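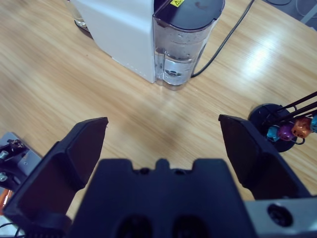

Wrist camera view, coffee task. The gripper is over the table, with the machine behind it and the capsule holder on the right.

Narnen Chores: coffee capsule subset
README and data card

Maintained by Teodora Kovačević, Nesthorpe lab
Last edited 2021-04-09

What this is

Narnen Chores is a collection of robot recordings of small household jobs. This subset contains one job only: take a capsule from the holder, put it in the coffee machine, close the machine and press the button. A person can do it half asleep. Our arm cannot do it reliably, and the purpose of the subset is to show in which step it fails.

We started it because people who visit the lab ask always the same question, whether a robot can make them a coffee yet. The short answer is "sometimes, if you wait and if you do not move anything." The longer answer is in the recordings.

Contents

The subset has 100 episodes. In 45 of them the arm is moved by a person (teleoperation), and the rest are run by the policy we call Prunen. Each episode has a folder with:

wrist.mp4 — video from the wrist camera
joints.csv — joint positions and gripper opening
events.csv — start and end of each step, marked by hand
notes.txt — free text from the operator, sometimes empty

Please read notes.txt before you use an episode for training. Some operators wrote a lot and some wrote one word.

The steps

1. reach: the gripper goes to the capsule holder
2. grasp: the fingers close on one capsule
3. pull: the capsule leaves the rod
4. carry: the arm moves to the machine
5. insert: the capsule goes in the slot
6. close and press

An episode is a success only if all six steps are done without a human hand. We do not give half points, but you can calculate them from events.csv if you prefer it.

What the robot can do and what not

Reach and carry are in good condition. We consider them solved for this table and this holder, and we make no claim for your table.

Grasp is acceptable. The capsules are shiny and the color changes with the angle, so the policy sometimes chooses a reflection as the edge of the capsule. The teal-blue ones and the copper-orange one behave differently under the same lamp. If you train on one color only, test on the others before you believe your number.

Pull is the step where most policy episodes end. The capsule hangs on a thin rod and must leave it in the correct direction. When the fingers pull a little to the side, the whole holder moves with the capsule, and after this the position in memory is wrong. A person corrects this without thinking. Prunen repeats the same movement in the old place.

Insert needs more precision than our wrist gives. The operators learned to touch the border of the slot first and then slide. The policy has learned this trick in a few episodes, and we do not know why it does not use it in the others.

Close and press works well if the arm arrives there.

The longest policy episode takes 86 seconds and has no coffee at the end of it.

Known problems

The gripper covers a large part of the wrist picture. During grasp the fingers can hide the capsule.

Overhead light makes glare on the table. We did not correct the exposure.

The transparent water tank is difficult for depth estimation. If you compute depth from the video, expect holes and false surfaces there. Water level is not labeled.

In 20 episodes the clock of joints.csv is late compared with the video. They are listed in late_clock.txt. A correction script is planned for July.

Cables are on the table and on the floor. They are not labeled as obstacles, and a planner that needs them must find them itself.

Recommended use

Good uses: learning to detect failed grasps, comparing teleoperation with policy movement, studying shiny and transparent objects.

Bad uses: any statement that robots are ready for kitchens. The table does not change height, no child comes and takes a capsule, and the cup is placed by a person before the episode starts. Filling the tank and cleaning are also done by a person, and in a real home these are a big part of the work.

Splits

Use the files train.txt and test.txt as they are. The test list has both kinds of episodes. Please do not select your own test episodes — the results cannot be compared after.

Related subsets

The Arnardóttir subset has the same arm with dishes and cloths, and uses the same file format. Its step names are different, so do not merge the events files without a mapping.

Contact

Write to the maintainer through the Narnen issue page. If you report an error in the labels, include the episode folder name and the time in the video.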